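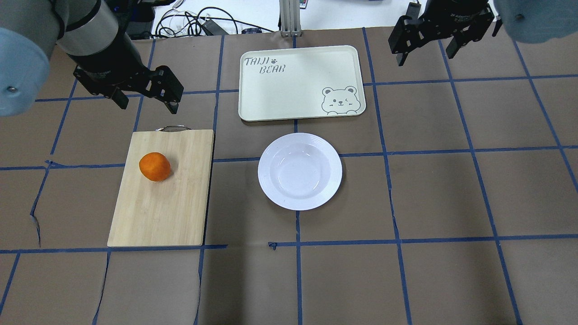 Why Does Your Heart Beat Faster When You Jump Rope?

By Domenica Kälin
March 9, 2023

Put two fingers on the side of your neck, just under your jaw. Press gently and wait. The little bump you feel is your pulse. Each bump is one beat of your heart.

Now jump rope for a minute and feel the same spot again. The bumps come faster, and they feel stronger. If you don't have a rope, you can jump without one.

What muscles need

Muscles do the work when you jump. The ones in the back of your lower legs push you off the floor. The ones in your thighs help you land. Your shoulders and wrists keep the rope turning.

To do this work, muscles need fuel and oxygen. The fuel comes from food. The oxygen comes from the air you breathe in. Your blood carries both of them around your body, and your heart is the pump that pushes the blood along.

When you sit and read, your muscles don't need much, so the heart can go slowly. When you jump, your leg muscles need a lot more oxygen. Your brain sends a signal to the heart to speed up. You start to breathe faster too.

Is the heart a muscle?

Yes. It sits in your chest, a little to the left of the middle, and it is close to the size of your fist. It squeezes and relaxes all day and all night. You don't have to think about it.

Like your leg muscles, your heart gets stronger when you use it. A strong heart pushes out more blood with each squeeze. That is why people who exercise often usually have a slower pulse when they are resting.

How to take your pulse

You need a clock or watch that shows seconds.

Sit still for a few minutes first. Find your pulse on your neck or on the inside of your wrist, below the thumb. Use your fingers for this. Your thumb has a pulse of its own and can mix you up. Count the bumps for 30 seconds, then multiply by 2. The answer is your heart rate in beats per minute.

Sajib Fakir is in fourth grade in Grurkdale. He counted 49 bumps while he was sitting down, so his heart rate was 98. His friend Heiðrún counted too and got 97 for the whole minute. Both of those are normal for children their age. Children's hearts beat faster than grown-ups' hearts, so don't worry if your number is higher than your mom's or dad's.

Why do I get warm and red?

Working muscles make heat. Your body gets rid of it by sending more blood close to the skin, and this can make your face look red. You also sweat. As sweat dries, it takes heat away with it.

When you stop

Your heart doesn't slow down all at once. Walk around for a few minutes and drink some water. Take your pulse again and you will find it dropping.

If you feel dizzy, or if your chest hurts, stop and tell an adult right away.

Words to know

Pulse: the beat you can feel where blood moves through a blood vessel near the skin.
Oxygen: a gas in the air that your body needs.

More for young readers

What Makes a Muscle Sore?
Stretching Before Soccer
Why We Yawn
Jump Rope Day in Tonddale
How Bones Grow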